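# The Seam That Holds the Lid

Most of a food can is simple. The body is a sheet of steel, coated with tin or chromium, rolled into a tube and welded along its length. The bottom end is a disk. The difficult part is the joint between the two, and the matching joint at the top, which has to stay airtight through a pressure cooker, a truck ride and several years on a shelf.

That joint is called the double seam. It consists of five layers of metal folded together, three from the end and two from the body, with a thin ring of sealing compound squeezed into the gaps. No solder is used, and no glue in the ordinary sense. The metal is bent twice and pressed flat, and the compound fills what the metal can't.

At the Sallstead cannery, the seaming room runs one line of chickpeas and one of diced tomatoes. Anas Darwish has been the seam technician there for 11 years. His bench holds a micrometer, a small saw with two parallel blades, and a projector that throws an enlarged section of the seam onto a screen.

"The outside of a can tells you very little," Darwish says. "You can have a smooth, bright seam with almost no overlap inside it."

Overlap is the figure he cares about most. It is the distance by which the hook on the body and the hook on the end pass each other inside the fold. If it is too short, the seam can leak under pressure without any visible fault. If the body hook is too long, the seam may be stretched thin at its top edge and crack.

## Two operations

A seaming head works in two stages. In the first, a grooved roll pushes the curl of the end under the flange of the body, so that the two edges lock. In the second, a flatter roll irons the fold tight and spreads the compound. The Sallstead line closes 296 cans a minute, and each can spends less than a second in contact with the rolls.

Nearly every serious defect begins in the first operation. A roll set too loose leaves a short hook that the second roll can't lengthen. Tightening the second roll to compensate makes the seam look better from outside and puts more strain on the metal. Fouad Twal, who rebuilds seaming heads at a workshop in Folby, sees the results in the parts that come back to him.

"People adjust the second roll first because it's easier to reach," Twal says. "Then the bearings wear, and they adjust it again."

A worn bearing produces a seam that is tight on one side of the can and slack on the other. Technicians therefore measure thickness at three points or more, spaced evenly, and stay away from the side weld, where the extra metal distorts the reading.

## After the retort

Filled cans go into the retort, a large pressure vessel heated by steam. The contents expand and the ends bulge outward. Rings pressed into the ends act like a bellows and let them return to shape. During cooling, pressure inside the can falls, and a faulty seam can draw in a small amount of cooling water. For this reason the water is chlorinated, and wet cans are not handled by hand.

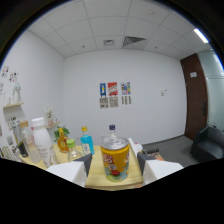

*The raised rim of a metal can. The fold that forms the seal lies out of sight beneath it.*

Teardown checks at Sallstead take place at the start of each shift and after every jam. One can is pulled from each seaming head, cut in section, measured, and then stripped so that the hooks can be examined for wrinkles. A wrinkle in the end hook means the second operation was too loose.

In February the plant began a trial of an Eltix X-ray gauge, which measures overlap without cutting the can. Darwish ran it alongside the saw on 200 cans. The two methods agreed on overlap, but the gauge gave no usable picture of wrinkles, and the stripping bench has stayed where it was.

Twal is working on a different problem. Thinner body steel saves money on every can, but it springs back more after bending, and older roll profiles were cut for heavier plate. He is now grinding a narrower first-operation groove for Aoun, a packer that plans to change gauge on its smallest size. The first set of rolls will run 3,000 cans before anyone decides whether to cut a second.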